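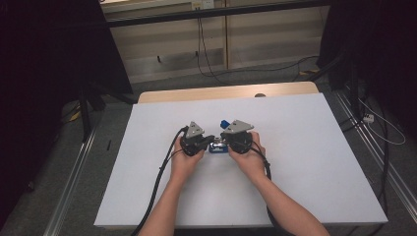
Lundotmont Compact Desk Stapler, Blue: Review

Posted February 18, 2022 in Desk Supplies

The Lundotmont Compact is a small manual stapler for light office work. I bought mine in August at the regular price and have kept a log of its use. The figures below come from that log.

Build

The cap is glossy royal blue with rounded, slightly boxy edges. The base is blue as well, with a rounded nose, and the staple mechanism between the two is bright metal and exposed at the front. The gloss finish shows fingerprints under a desk lamp and wipes clean with a dry cloth. Printing on the side of the cap is small and white. Mine has not rubbed off, although the stapler spends most of its time in a drawer with scissors and a steel ruler.

Loading

The cap lifts and the channel opens from the top. Resistance at the hinge is moderate and the cap stays up by itself. The channel takes standard staples in half strips only. A full strip has to be snapped first, and the leftover half needs to be stored somewhere. The pusher spring is stiff for the size of the tool.
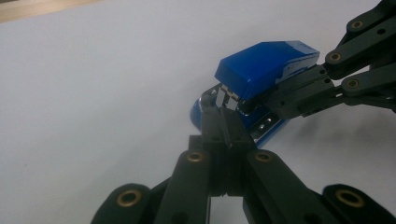

Grip matters more on a compact than on a full-size model. With the base flat on the table and pressure applied over the front of the cap, the staple goes in square. With pressure applied near the hinge, the legs tend to fold to one side. Squeezing it in the hand works for two or three sheets and gets tiring after that. On a smooth tabletop the base can slide a little if the press is not straight down, so a second hand at the rear is worth the trouble.

Test results

I drove 872 staples through it, all in ordinary copy paper. There were 218 in the first batch, two sheets each, with no jams. Later batches went up in thickness. Ten sheets closed flat. Twelve closed with a visible bump on the back. At 15 sheets the legs buckled often enough that I stopped there. Total jams for the whole log: four, all in the thicker batches and all cleared with a fingernail.

Compared with the Pimentel Mini

The Pimentel is lighter and has a softer spring, but its channel is harder to open. It jammed six times in a run of 63 staples at ten sheets. The Lundotmont jammed once in the same run.

Missing features

No built-in staple remover. No reversible anvil for pinning.

Rating: 4 out of 5. Suitable for a home desk or a school bag. For packets over ten sheets, buy a full-size model.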